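Looking after a play kitchen
August 11, 2018
By Junhao Xue

Toy food gets handled more than most toys, and a lot of it ends up in mouths. I wash the hard pieces, cups and plates in a bowl of warm water with a drop of washing-up liquid. Rinse them, then stand the cups upside down on a towel overnight.

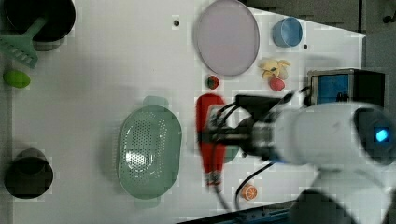 How often should toy food be washed?

Once a fortnight is enough for one child at home. After a cold or a tummy bug, do the lot the same day.

Soft pieces need more care. Read the sewn-in label first, if there is one. A plush ketchup bottle with lettering on the front should be sponged, not soaked, and the label part dabbed instead of rubbed.

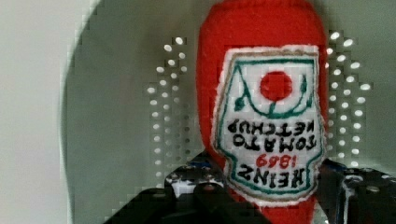
Dry plush food flat on a rack, away from the radiator, and turn it after 5 hours. Squeeze the middle before you put it away. If it feels cool it is still damp inside, so leave it another night. Check the seams too, and mend any gap with small stitches in matching thread.

For storage I use two shallow boxes, one for hard food and one for soft. Pots and plates stack on the shelf.

Related tips
Getting felt pen off a white table
Sorting a toy cupboard in Fulcombe
9 uses for an old washing-up bowl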